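Swapping the pads on a two-finger hand gripper

Quick writeup because I keep getting asked at the Owino bench. Covers the handheld Dunderska gripper with the bracket fingers, the ones with the triangle cut out of them. Same steps on the older Clillier copy, except the screws are a hair shorter. Don't mix them up.

Budget 20 minutes the first time. Less once your hands know it.

What you need

Hex driver that fits your finger screws. Try it before you start, the heads round off easy
New pads, one left, one right
Isopropyl and a rag
Medium thread locker, the blue stuff
A scrap of thick fabric for testing. Old jacket is perfect
Masking tape

When to swap

Pad goes shiny. Cloth slides out when you lift. Corner peeling. Any of those, do both sides. One new pad and one old pad will pull everything to one side and you'll spend an hour blaming the linkage. Done that.

We change ours after 100 sessions no matter what they look like.

Step 1. Power off, park it open

Unplug first. Then open the fingers all the way and tape the trigger so it can't close on you. Lay the tool on a towel, fingers pointing away.

Step 2. Cable

Thin cable behind the left bracket. Find it now, before a driver finds it for you. Pull it clear and put a bit of tape on it. Don't unplug at the finger end, that connector is good for maybe a handful of cycles and then its junk.

Step 3. Brackets off

Loosen the screws on one bracket a turn each, then go back and take them out. Keep left and right in separate cups. Slide the bracket straight out. If it sticks, wiggle, no prying — the cutout makes the bracket lighter but it also gives you a nice place to bend it.

Step 4. Old pad

Peel from the tip down. Slow. Glue left behind comes off with isopropyl and a thumbnail. Wipe twice. Let it dry till you can't smell it.

While its bare, look along the edge of the bracket. Should be straight. Bent one goes in the bin, not back on the tool.

Step 5. New pad

Backing off halfway, line up the bottom edge, press, then peel the rest as you go. Push out bubbles with the driver handle. Clamp lightly and leave it 18 minutes. Yes I use a timer.

Pads come from Bestatano in whatever blue they have that month, so left and right often don't match. Doesn't matter. What matters is they're the same thickness. Check with calipers if the bag isn't labeled.

Step 6. Back together

One drop of thread locker per screw. All screws in by hand first, then snug, alternating. Not tight. The pads should lean in toward eachother at the tips. If they lean out you've got the brackets swapped.

Cable goes back behind the left bracket with some slack. Open and close by hand 3 times and watch it. If it goes taut at full open, redo it.

Step 7. Test squeeze

Tape off the trigger, power on. Start with flat cloth, single layer, slow close. Should hold with no slip when you tug. Then fold it and go again. Then something thick.

If it fails:

Slips at the tip only — pad not seated, back to step 5
Slips all over — residue on the pad face, wipe and retry
Clicks on closing — a screw is proud, snug it
One finger gets there first — bracket not pushed all the way home

Looking after them

Brush the lint off at the end of the day. Fleece is the worst, it packs in under the pad edge and lifts it. Stiff toothbrush, dry. No solvent for daily cleaning, it eats the glue line. Check the screws weekly with a fingertip on the driver, you only want to feel if they've moved. Spare pads stay in the bag out of the sun.

Last check is bulk. Thick padded stuff loads the pads unevenly and shows up a bad glue job faster than anything flat will. Get the pile or the fuzzy part between the two pads like this, with the padded blue fabric bunched up behind it, and go by what the pads do, not by what the cloth does. Both should stay flat on their brackets. If an edge starts to lift, stop there, open up and redo that side.
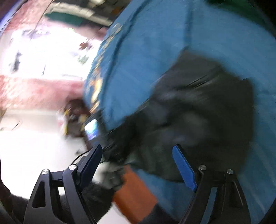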